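Re: [norkitz-tenants] Shared hallway sweeping, who does what

June 8, 2020

On the hallway question from last week:

> The lease says the tenant keeps the hall "in front of the unit" clean.
> Does that mean all the way to the stairs or only to the next door?
> We have swept the whole third floor since February and would like
> to know if we have to. Also, is there a pan we can borrow?

I looked at the old Zamudio lease and the one Fesness sent out when they took over the building. The wording is the same in both. Neither one says where your part of the hall stops. At my last place on Sivport Street the rule was halfway to the next door on each side, and the landing went by turns. I would suggest the same for us.

For the third floor that means 3 units taking turns on the landing, one week each. Put a sheet of paper on the inside of the closet door and initial it when you are done. If you are away, trade with a neighbor.
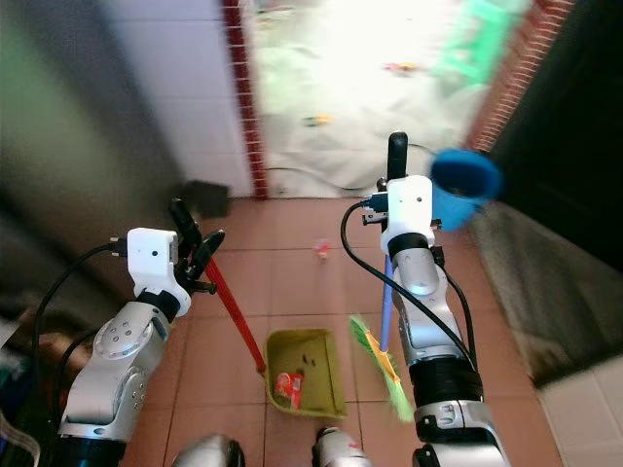
Yolotzin Camacho

A long-handled dustpan is worth having if your back bothers you. Mine cost 19 dollars at the hardware store and I leave it in the closet by the elevator, so anyone on the list can use it. Please empty it before you put it back. Wrappers and other light trash go in the kitchen bag at home. The can in the lobby is for mail only and fills up fast.

Sweep before you mop. Grit left on tile scratches it, and wet dust ends up in the grout lines. Start at the far end and work toward the stairs. Plain warm water is enough most weeks. Fesness asked us not to use bleach on the floors, and the letter about that is still up by the mailboxes.

The stairs are a separate matter. The lease puts those on the owner, so if they are dirty, call the office and give them the building number, 1552. I called twice this spring and somebody came the next day both times.

If the second floor wants to do it another way, that is fine with me. Reply to the list so we all see it.

Yolotzin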